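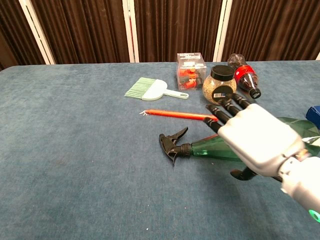

Section 2: Setting up your Trulgate treat dryer and making your first batch of chews

Welcome to the fun part! If you've worked your way through Section 1 you will have checked off all the bits in the carton, and you may have a dog sitting on your foot by now wondering what the fuss is. Put the kettle on and read this section right through once before you plug anything in. It's mostly common sense, but there are a couple of cautions in the middle that are easy to skip when you're excited.

Choosing a spot

1. Find a flat, sturdy bench that can take the dryer and a bit of elbow room as well. The back vent needs a clear gap of 26 cm. Overhead cupboards are fine as long as they don't sit directly over the lid (the warm air will fog up the doors and, over a winter of heavy use, lift the edging).

2. Keep the cord at the back and tucked up off the floor. Puppies chew cords, and so do some grown-up dogs who really ought to know better.

3. Plug straight into the wall. Please don't use a double adaptor or an extension lead, even for the first test run.

CAUTION: The lid and the top tray get hot. If little ones are helping, let them do the cutting out and the laying out, and keep the lid for the grown-ups.

The first run (empty)

4. Wash the trays, the drip liner and the lid in warm soapy water, rinse them well and let them dry completely. The base must never go in the sink. Wipe it with a damp cloth and leave it at that.

5. Slot the drip liner into the base with the raised lip facing you. Stack the trays on top, each one turned so that its small notch sits over the notch of the tray below. If the stack rocks, one of them is back to front. It happens to all of us.

6. Put the lid on, set the dial to 62°C and the fan to 2, and run the dryer empty for 50 minutes. You'll get a warm, slightly waxy smell the first time. Open a window, and pop the budgie in another room if you have one; birds have very delicate lungs and it isn't worth the risk.

7. Switch off at the wall and let everything cool before you lift the lid.

Note: If the smell is sharp or you see any smoke, unplug the dryer and ring the help line on the back cover. Don't run it again in the meantime.

Your first batch: sweet potato chews

We suggest sweet potato for a first go. It's cheap and forgiving, and most dogs are mad for it. Siham Nimri, who wrote most of the recipes in Section 4, made trays and trays of these while we were settling on the fan speeds, and this is the way she likes them.

8. Scrub two medium sweet potatoes and peel them if the skins are rough. Trim off any green or soft patches.

9. Slice them lengthways, as thick as a pencil. Try to keep the slices even, as the thin ones will go brittle while you're waiting on the thick ones. A mandoline is lovely for this if you have one, with the guard on, please.

10. Steam the slices until they bend without snapping, then pat them dry with a clean tea towel.

11. Lay them on the trays in a single layer with a little space between them. Leave the centre hole clear or the air can't get through.

12. Set the dial to 62°C and the fan to 2. Swap the top and bottom trays halfway through and turn over any slices that have curled.

13. Start checking after six hours. A finished chew is leathery and bends slowly, with no moist patch in the middle when you tear it. Thick slices can want quite a lot longer, and on a muggy day everything takes its time.

14. Cool the chews fully on the trays before you put them away. If you seal them up warm they'll sweat in the jar and go mouldy, and all that slicing will have been for nothing.

CAUTION: This setting is for vegetables and fruit only. Raw meat, chicken and fish need a higher temperature and a separate method. Don't dry them until you've read Section 5.

CAUTION: Never dry grapes, sultanas, onion, garlic or macadamias for a dog, and don't use anything that's been sweetened with xylitol. If your dog has a health condition or is on a special diet, have a word with your vet before you start handing out treats.

Serving and storing

Keep the chews in a clean jar in the fridge and use them within a fortnight, or freeze them flat in a bag. Write the date on the lid (you'll think you'll remember, and you won't). Break the long ones into pieces to suit your dog, stay close by while they're being eaten, and keep fresh water handy. One or two pieces is plenty for a small dog, however hard they stare at you.

Cleaning up

15. Soak the trays as soon as they've cooled. Dried-on sweet potato sets like glue, and a soft brush is the only thing that shifts it without scratching the mesh.

16. Slide out the drip liner and check underneath for crumbs, which will scorch next time if they're left there.

17. Store the trays stacked in the base with the lid ajar, so no damp is trapped inside.

Note for owners of the older Rondora trays: they do fit this base, but they sit a touch higher, so leave one tray out of the stack to let the lid close properly.

This section was revised by Friederike Nolte on June 30, 2023 and replaces the loose sheet packed with earlier cartons. Meat and fish settings are in Section 5, and spare liners are listed on the back cover.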